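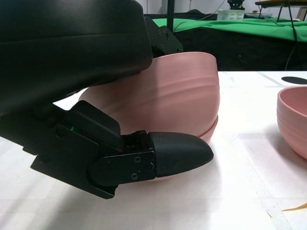

By Réjean Petrenko
1 September 2020

Section 3: Setting up your Rundus bench mixer

Welcome back, and well done if you've already wrestled the mixer out of its carton. Find a sturdy bit of bench near a power point and give yourself a good half hour, as the first set-up is always the slow one. After that you'll be doing it while the kettle boils.

1. Stand the mixer on a dry, level bench with all its feet touching. If it rocks, shift it along a little before you go hunting for something to wedge under it – benches are rarely as flat as they look.

2. Wash the bowl and the beaters in warm soapy water and dry them well. The motor head only ever gets a wipe with a damp cloth.

3. Check that the speed dial is at zero and the plug is out of the wall.

4. Press the tilt lever and lift the head until it clicks.

5. Sit the bowl on the base plate and turn it clockwise until it stops. Firm is plenty. I've met a few bowls that had to be coaxed off again with a tea towel and some strong language.

6. Push the beater up onto the shaft, turn it a little to the left and let it drop onto the pin.

CAUTION: Keep fingers, spoons and apron strings well clear whenever the mixer is plugged in, even with the dial at zero.

7. Lower the head, plug in, and run the mixer empty on the lowest speed for 60 seconds. A faint warm smell on the first run is normal and goes away. A grinding noise isn't, so switch off and go back to step 6.

Note: The beater should pass close to the bottom of the bowl without touching it. If yours scrapes, raise it with the small adjusting screw under the neck, a quarter turn at a time. Roald Fjeld in our workshop likes to test with a spoonful of flour, and I've come round to his way of doing it.

8. For bread dough, fit the Kimaro hook and stay on speed 1 or 2. Give the motor a rest after each batch – it will thank you for it come November, when the Christmas puddings and fruit cakes start.

Storing the mixer is covered in Section 4, along with the splash guard.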